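Cloth on a light tabletop: crumpled or folded between wipes?
Forum: Home & Cleaning > Kitchen and Dining

pinecone_dee
OK so this is a dumb household argument and I need outside opinions. We got a little square table for the breakfast corner in August, pale top, pedestal base, and I love it except it shows EVERYTHING. Every smear. I wipe it after breakfast and by noon the sun hits it and there are streaks all over. My husband says it's my cloth, because I leave it bunched up on the table when I'm done. I say it's the spray. Who's right?

rustbelt_ron
Your husband, sorry. A cloth left in a wad stays damp in the middle and you're just spreading yesterday's toast around. Fold it in quarters, use one face, flip, use the next. Hang it up after. My mother would have had my hide for leaving one on the table.

tillyk
Disagree with Ron. I've bunched mine for 30 years and my tables are fine. Folding is for big flat surfaces. On a small table you want something you can grab and go, and a wad gets into the corners better. What spray are you using??

pinecone_dee
It's the Zumden one, the blue bottle. I do use a lot of it, I'll admit that.

tillyk
There you go. Too much spray. I did up to 28 squirts on a dining table once when I first bought that stuff (don't laugh) and it looked like a skating rink. Now it's 2 and then a dry pass.

Marcus Iwasaki
I'm with Tilly on the spray but Ron on the folding, so everybody can be mad at me. I used to work the floor at a furniture store in Hinham and we wiped display tables all day long. Light tops streak for two reasons, leftover product and a cloth that was washed with fabric softener. Softener is the big one! It coats the fibers and then they push water around and don't pick it up. Wash the cloths by themselves, warm, no softener, and see what happens before you change anything else.

rustbelt_ron
Never used softener on a rag in my life.

Marcus Iwasaki
Then you're ahead of most of our customers, Ron.

pinecone_dee
Ohhh. I absolutely use softener. On everything. Marcus, does color matter at all? I have a stack of white ones and I can't tell which are for the table and which are for the stove.

Marcus Iwasaki
Not for the cleaning, but it's handy for keeping them apart. Yellow for tables, anything else for the greasy jobs. A yellow one is easy to spot on a pale top too, so you don't set a plate on it.

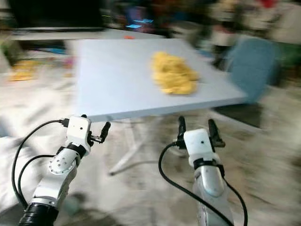
Yellow cloth on a blue-gray top, white pedestal base

tillyk
See, bunched! I rest my case.

rustbelt_ron
Bunched and on the table. I rest mine.

Marcus Iwasaki
Ha, fair. The color shows up though, doesn't it.

pinecone_dee
That's pretty close to my table, mine is a little warmer gray. I like the yellow! Are those the Flitcombe ones? They had a bulk bag for way too much money last time I looked.

tillyk
Don't buy the bulk bag. I still have half of mine in the garage and they shed the first few washes — lint all over a dark sweater.

pinecone_dee
Noted. Washing everything tonight with no softener, will report back. Still not telling my husband about the folding.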